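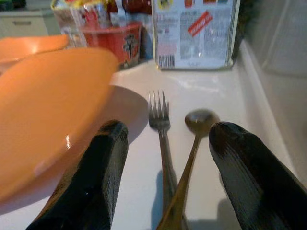
Figure 3.1 A fork and a spoon on a white countertop.

Chapter 3
What a Fork Costs

Ask a shopper what a fork costs and you will get a price. Ask an accountant and you will get a question back, usually "Which cost do you mean?" This chapter explains why the accountant is right, and why accountants are seated at the far end of the table at weddings.

Consider Kincaid Flatware, a small firm that stamps forks and spoons and sells them through the Storeck chain. In May the firm paid $2,770 in rent on its workshop. It would have paid the same for making a mountain of forks or for making none and playing cards all month. Rent of this kind is a fixed cost. Steel is another matter – each fork needs its own bit of it, and no supplier has yet agreed to throw in the last one out of kindness. Steel is a variable cost.
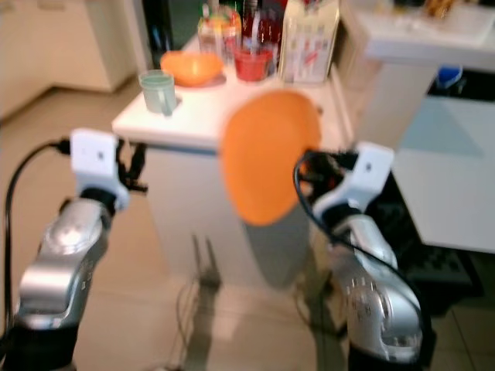 Now suppose Storeck orders 100 extra forks and offers a price that makes Kincaid's owner go pale. Whether to accept depends on what those forks add to the bill, and the rent adds nothing. The owner may feel that every fork ought to carry its share of the roof. The roof has no opinion.

We will return to Kincaid in Section 3.2, where its rival Gudis cuts prices by 20 percent and learns something expensive. Section 3.3 turns to Mitis, a firm that has only fixed costs and a very nice lobby.

Key terms: fixed cost, variable cost, marginal cost, sunk cost

Before you read on, write down everything you paid for last month that you would have paid for while asleep. Keep the list. You will need it for the exercises.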